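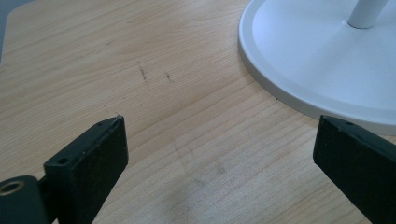 Where should a hook stand go in a small kitchen?

On the table or worktop, close to where you cook, with a clear space all the way round so that whatever hangs from it can swing a little without knocking into anything.

Resunberg Kitchen Notes, Mon 15 March

After the November item on drawers we had several requests for something on stands, the sort with a round base, one pole and a ring of hooks at the top. They are sold as mug trees and most people buy them for mugs. At the Ondau kitchen we use one for spoons and turners as well, and it has done away with the drawer that used to jam every time somebody wanted a ladle.

Start with the base. Wipe underneath it and wipe the table too, as a crumb is enough to make a light stand rock. A pale wooden table shows every scuff, so lift the stand when you move it and don't slide it. If yours has bare metal or hard plastic underneath, stick on three or four felt dots. They come in sheets of 24 and last for years.

Then check the pole. On most stands it screws into the base and works loose with turning. A firm twist by hand is all it needs. The hub at the top, where the hooks meet, can loosen in the same way and is worth checking at the same time.

Eight hooks is a good number for a household. It sounds like a lot until you fill them all, and then you find that neighbouring handles tangle. We would leave every other hook free if the things you hang are wide at the bottom, and fill the whole ring only with slim spoons or small mugs.
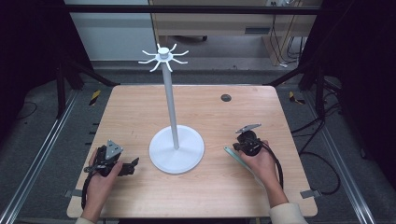

A reader in Nunditz wrote in to say that hers tipped over twice before she worked out why. "I had all the heavy mugs facing the window, because that was the side I never reached for. Now I hang one, then hang the next one opposite, and it stays put." She also takes them off in the same order, though she admits the rest of the family does not.

The same goes for utensils. A big serving spoon weighs more than it looks, and the weight sits low, well away from the pole. Put its opposite number on the other side - a turner, say, or a second spoon - and the stand will behave.

Look at the handle before you decide what to hang. It needs a hole or a loop at the end that goes over the hook easily. If you have to force it on, you will have to force it off again, and that is how stands go over. Utensils with no hole are better kept in a jar, or laid in a shallow bowl while you are cooking.
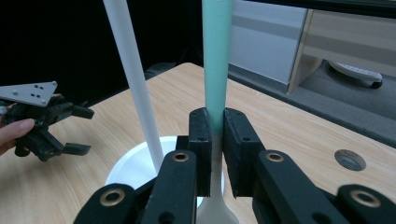
Mint-green handle, white head.

Colour is a matter of taste, but in a shared kitchen it can be useful. The flat above the shop in Lenz keeps coloured handles for everyday cooking and plain ones for baking, and things mostly find their way back. With a white stand almost any colour shows up from across the room, and you can tell straight away what is missing.

Leave a space between long handles so you can get your fingers in. Take hold high up, near the hook, lift straight and only then pull towards you.

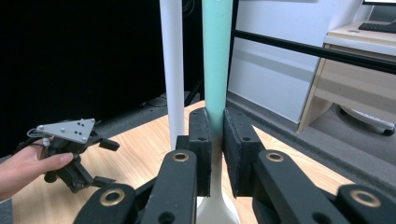
Going back on, do the same in reverse, and steady the pole with your other hand if the stand is a light one. Dry everything first. Drips run down to the lowest point and leave marks on bare wood, especially if they are left overnight.

We wash our stand every 14 days, hooks included, in warm water with washing-up liquid. An old toothbrush gets into the join between pole and base. Dry it well before it goes back on the table.

The spring item will be on bowls and how to stack them. Notes on that can be left in the box at Ondau or sent by replying to this newsletter.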